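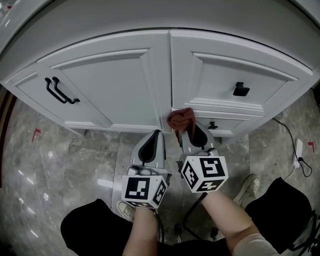
ZESTHOLM, August 13, 2021 - I'm Ivars Eglītis, and I get to share some happy news: Plullside, our cabinet refresh service, opens for bookings in September! We wipe down your doors, tighten the pulls and swap tired knobs for new ones (black on white is my favorite, I could look at it all day). Hòa Lã runs the shop side and has 200 knobs and handles on the shelf already. A visit takes one morning, and the first 5 kitchens get theirs free. Stop by the Puvard counter and say hi!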